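Blanket Swap FAQ — Praststead Neighborhood Exchange

Everything people ask us before their first swap, in one place. If your question is missing, write to Kumudini Hettiarachchi at the front desk and she'll add it!

How does the swap work?
You bring in a clean blanket, you get a token, and you trade the token for any blanket on the shelves. We passed 2,360 swaps this September and we're still thrilled every time a good one goes home with somebody new.

How many can I bring?
Up to 5 per visit. Quilts and comforters count as two, because they eat shelf space like you wouldn't believe.

Do you take fleece?
Yes, please! Fleece and other fuzzy throws go faster than anything else we have. They're light, they dry in no time, and a plaid one looks great on just about any bed.
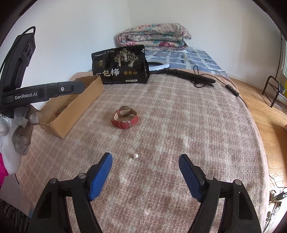
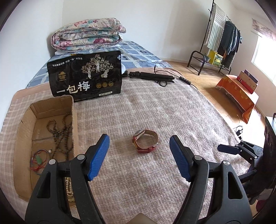
Plaid in dusty pink and beige

How should I wash mine before I bring it?
Cold water, gentle cycle, a small amount of detergent. Skip the fabric softener on anything fuzzy — it coats the fibers and they go flat. Tumble dry on low or hang it over a rail. For wool, follow the label, and if the label is gone, wash it by hand in the tub.

Mine has a small hole. Is that okay?
If it's smaller than a quarter, bring it. We have a mending table by the window and plenty of yarn, and you're welcome to sit down and fix it yourself (we'll show you how, it's fun). Bigger holes go in the pet bin, and the Testbridge animal shelter picks that up every month.

What about electric blankets?
Sorry, no. We can't test them safely.

Can I get a blanket without bringing one?
Absolutely. Ask for a free token at the desk. You don't have to fill out a form or tell us why.

Do tokens expire?
Never. Last winter somebody turned up with one from our very first season and went home with a gorgeous crochet throw.

Where do I park?
Use the lot behind the building, entrance on Barua Lane. The front spaces are for drop-offs and have a 3 minute limit.

When are you open?
From 10 a.m. until 4 p.m. — last drop-off is at 3:30.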